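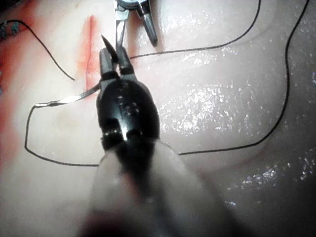
Needle held in the lower jaws, second instrument above it.

Rolus two-arm suturing trainer, sold by Festell
Reviewed 15 October 2020

We budgeted for this trainer in March and bought it for the skills lab at Lindcombe. The arms are good. Plan your money around everything else.

Instruments wear out, and ours are replaced after 20 sessions. Order 2 spare pairs with the unit, as our last lot took weeks to arrive. Pads are the other running cost. We went through 34 in the first term, and they mark up quickly with the red dye.

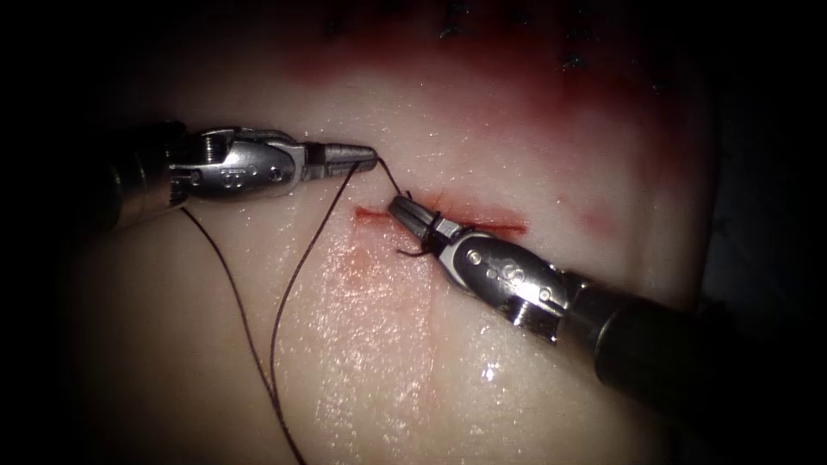 Vol. 2, p. 70

Instrument ties are where the jaws earn their price. The tips are narrow enough to wrap a coil of thread and still keep hold of the other strand. Grip is firm on fine needles. The black thread shows up well on a pale pad, but a wet pad throws a lot of glare, so allow for a dimmable lamp.

We also had a quote from Vishwakarma. It was cheaper to buy but left out training and the yearly service, and nearly matched the Rolus once those were added.

Worth buying if you have a consumables line in the budget. Labs that only run a few classes a year should ask Festell about leasing.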